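Troluvmont Hand Capture Kit
Set-up Guide

Section 5. Fitting the kit and checking marker visibility

This section covers fitting the harness, cubes, head camera and grippers to an operator who is already registered in the Drokness software. If the base unit has not been installed, complete Section 4 first.

The kit can be worn in two ways. In hand mode the cubes are strapped to the operator's hands. In gripper mode each cube is mounted on a hand-held gripper. The steps below apply to both modes unless a step names one.

5.1 Before you start

Keep a clear floor area in front of the operator. Chairs and tables may stay in place if they are part of the task to be recorded.

Charge the backpack unit to at least 50 percent. The software will not open a session below this level.

Wipe each cube with a dry lint-free cloth. Do not use alcohol or glass cleaner. Both will cloud the printed faces, and a clouded face reads as a missing marker.

CAUTION: Route all floor cables away from the path the operator will walk. The operator's view downward is reduced while the head camera is worn.

5.2 Fitting the harness

1. Loosen both shoulder straps fully.
2. Place the backpack unit on the operator's back and hold it there while the operator puts both arms through.
3. Tighten the shoulder straps evenly. The unit should sit flat and should not shift when the operator bends forward.
4. Bring the left and right hand cables forward over the shoulders. Leave enough slack for the operator to reach overhead with both arms.
5. Press the power button on the unit for two seconds. The status light blinks while the unit starts and stays on when it is ready.

Note: Operators with a narrow build may need the short strap set, sold separately by Thygesen under the harness accessories.

5.3 Fitting the cubes (hand mode)

1. Identify the left and right cubes by the letter molded into the base. They are not interchangeable. Each cube carries its own marker set.
2. Place the cube on the back of the hand with the cable exit toward the wrist.
3. Close the lower strap first, then the upper strap.
4. Ask the operator to make a fist and open it again. If the cube rocks, tighten the lower strap by one notch and repeat.
5. Connect the cable. The plug is keyed - do not force it.

A small tilt between the cube and the hand is acceptable. The software measures the offset in 5.5. What matters is that the tilt does not change during the session.

5.4 Mounting the cubes (gripper mode)

1. Slide the cube onto the rail on top of the gripper until it clicks.
2. Run the cable from the gripper back along the forearm and secure it with the cuff.
3. Open and close the gripper fully. The cable must not pull tight at either end of the travel.
4. Inspect the lens window of the gripper camera for dust or fingerprints.

CAUTION: Do not carry the gripper by its cable or by the cube.

5.5 Marker check

1. Put the head camera on and tighten the rear dial until it is snug.
2. In Drokness, open Session, then Marker Check.
3. Have the operator hold both hands in front of the chest, a short distance apart.
4. Wait for both cube icons to turn green.
5. Have the operator turn each wrist slowly in both directions. The check takes some 13 seconds per hand.
6. Save the result.

If an icon stays gray, look for glare first. Glossy floors and bare ceiling lights are the usual cause. Move the operator a step to the side and repeat the check before changing any camera settings.

If an icon flickers between gray and green, the cube is probably covered by a sleeve or by the other hand. Push the sleeves up and separate the hands.

Error 50 means the left and right cubes have been swapped. Power down the backpack unit, exchange the cubes and start again at 5.3 or 5.4.
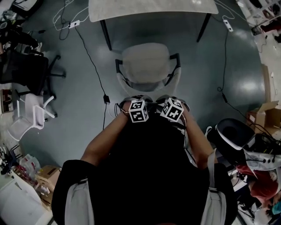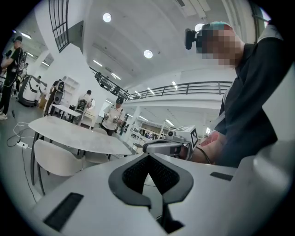
Figure 5-2. Cube position in hand mode (first view) and in gripper mode (second view).

5.6 Removing the kit

Close the session before disconnecting anything. Unplug the hand cables at the cube end, then power down the backpack unit and loosen the straps. Store the cubes in the Drastden case with the printed faces against the foam.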